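Folding (laundry)

Mon 15 June
By Lorraine Bloxham

Print this article | E-mail this article

Folding is the last step in doing laundry before clothes are put away. A clean garment is spread out, smoothed, and doubled over one or more times until it makes a flat packet that can be stacked, stood in a drawer, or packed in a bag. The word covers both household work and the folding done in stores and commercial laundries.

Surface

Folding needs a flat area somewhat larger than the garment when it is fully opened. Beds, tables, and ironing boards are the usual choices at home. Many people cover the surface with a sheet or blanket, which keeps clean clothes off bare wood or metal and gives the fabric some grip. A plain sheet in a solid color also makes the edges of a garment easier to find. The cover should be pulled fairly smooth, though small wrinkles in it do no harm.

Opening a bunched garment

Clothes taken from a basket are rarely flat. The first task is to find a hem, a shoulder seam, or a sleeve. Once one of these is found, the garment is lifted by that point so the rest can hang and loosen, then lowered again and spread outward. T-shirts are harder to open than trousers because the knit clings to itself and the sleeves tend to tuck inside the body.
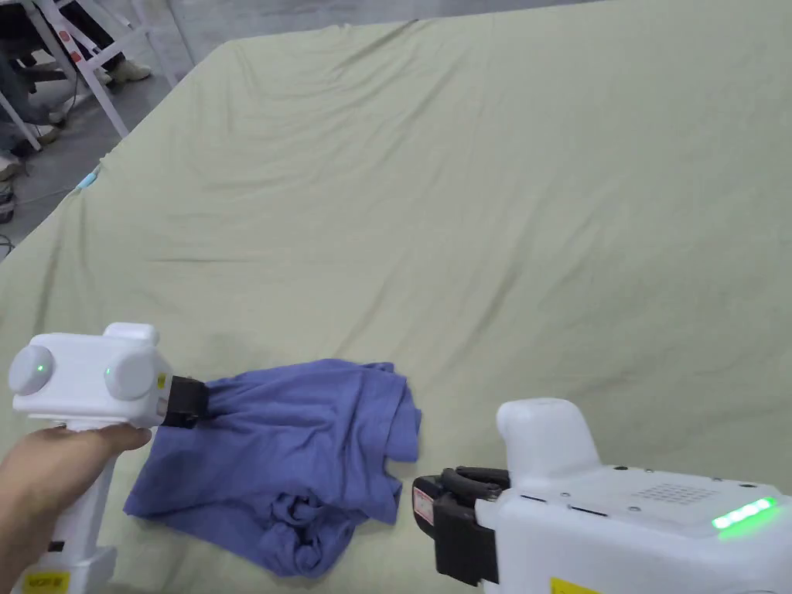 Does a T-shirt have to be ironed before it is folded?

Most cotton T-shirts are folded without ironing. Smoothing the shirt by hand while it is spread out removes the larger creases, and the weight of the stack presses out some of the rest.

Common folds

The rectangle fold is the most widely used for shirts. The shirt is laid face down, each side is brought in toward the center with its sleeve turned back, and the bottom is folded up to the collar. A finished adult shirt is often 12 inches long for a shelf, or smaller for a drawer.

The file fold begins the same way but adds 2 more turns, so that the packet stands on its edge. Yurii Vakulenko, in his household guide "The Sirden Linen Book," recommends it for shallow drawers and advises against it for heavy sweaters, which slump.

Rolling is used mainly for travel. It suits knits and underwear – woven shirts come out with more creases.

Folding boards

A folding board is a hinged panel that turns the sides of a garment over a fixed width, so every piece comes out the same size. Stores use them for display tables. The Clidier board, sold for home use, has a center panel nearly 10 inches wide.

See also: Ironing; Linen closet; Clothes drying

Contact us | Copyright Zoneo Household Reference | Back to top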